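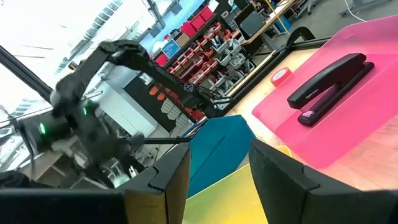
Lista de verificação — tanques de cultivo de coral e sistema de recirculação
Estação Espiritu, sala húmida e plataforma exterior
Revisão em vigor desde 1 Sep 2019. Substitui a folha de fevereiro.

Classificação: C = conforme; NC = não conforme; NA = não aplicável; P = pendente. Cada NC leva comentário e prazo. Os itens marcados P transitam para a folha seguinte com a mesma numeração.

1. Captação de água do mar

1.1 Crivo da tomada de água sem incrustação que reduza a secção livre. C
1.2 Válvula de retenção acessível e identificada. C
1.3 Manómetro a jusante da bomba principal com leitura estável. NC
Comentário: o ponteiro oscila com a bomba Zusier em regime constante. A bomba de reserva não produz o mesmo efeito, o que aponta para ar na aspiração. Verificar o aperto da flange e a junta antes de substituir o manómetro. Prazo: 8 dias.
1.4 Pré-filtro de areia com registo de contralavagem atualizado. C
1.5 Purga do pré-filtro encaminhada para a bacia de decantação. C

2. Tanques de fragmentos

2.1 Paredes e fundo sem fissuras visíveis; juntas de silicone íntegras. NC
Comentário: junta descolada no canto do tanque de quarentena, do lado da descarga. Sem fuga à data da inspeção. Esvaziar, secar e refazer. Não aplicar silicone com fungicida.
2.2 Suportes cerâmicos identificados com código de colónia legível. P
Comentário: a etiqueta da colónia 1607 está coberta por alga coralina. O código foi confirmado pelo mapa do tanque, mas a etiqueta tem de ser substituída. O mapa não serve de identificação primária — foi este o motivo da troca registada em fevereiro.
2.3 Distância entre fragmentos de géneros diferentes suficiente para evitar contacto de tentáculos. C
2.4 Ausência de nudibrânquios e planárias na inspeção noturna com luz vermelha. C
2.5 Fragmentos com perda de tecido isolados e registados. C
Comentário: a folha de isolamento deve indicar a extensão da lesão na entrada e na saída. Na última série faltava o valor de saída em várias linhas.

3. Qualidade da água

3.1 Sondas de temperatura verificadas contra termómetro de referência. C
3.2 Sonda de salinidade calibrada com padrão dentro da validade. NC
Comentário: o frasco de padrão não tem data de abertura. Rejeitar e abrir frasco novo. As leituras posteriores à última calibração válida ficam assinaladas como provisórias na base de dados.
3.3 Alcalinidade medida por titulação, em duplicado. C
3.4 Reator de cálcio com contador de bolhas e válvula de solenoide operacionais. C
3.5 Alarme de temperatura alta testado por simulação. C
Comentário: sinal sonoro medido à porta da sala, 85 dB. A mensagem ao piquete foi recebida. Repetir o teste com a rede principal desligada.

4. Instalação elétrica

4.1 Diferenciais testados pelo botão e com aparelho de ensaio. C
4.2 Tomadas acima da cota de transbordo. C
4.3 Laços de gotejamento em todos os cabos que saem dos tanques. NC
Comentário: em falta nas luminárias Jistar da fila junto à parede. Correção imediata, feita durante a visita. Mantém-se a NC até à verificação seguinte.
4.4 Ventilação das luminárias desobstruída e sem depósito de sal. P
4.5 Autonomia do grupo de emergência confirmada em carga. C
Comentário: o ensaio durou 42 minutos, com as bombas de circulação e o arejamento ligados. O aquecimento ficou fora do circuito de emergência, como previsto no esquema.

5. Viveiro no mar

5.1 Linhas e poitas sem desgaste nos pontos de atrito. C
5.2 Boias de sinalização visíveis e com iluminação funcional. C
5.3 Estruturas afastadas do recife natural. C
5.4 Registador Darken recolhido, descarregado e recolocado. P
Comentário: recolha adiada por corrente forte. A memória comporta até 8 semanas no intervalo atual, pelo que não há perda de dados se a imersão se fizer dentro desse período.
5.5 Material de limpeza exclusivo do viveiro, desinfetado entre locais. C

6. Pessoas e produtos

6.1 Fichas de segurança disponíveis junto ao armário de reagentes. C
6.2 Iodo e peróxido armazenados em separado. C
6.3 Lava-olhos com caudal suficiente e acesso livre. C
6.4 Luvas e proteção ocular usadas no corte de fragmentos. C
Comentário: obrigatório também na limpeza da serra de fita. A redação anterior só mencionava o corte.
6.5 Pavimento com drenagem livre e sem mangueiras atravessadas na passagem. NC
Comentário: mangueira de enchimento fora do enrolador. Reincidência.

Fecho: o item 1.3 tem prioridade sobre os restantes. Os itens 2.1 e 3.2 podem ser tratados na mesma paragem, com os fragmentos transferidos para o tanque de apoio. Arquivar a folha assinada no dossiê da sala húmida.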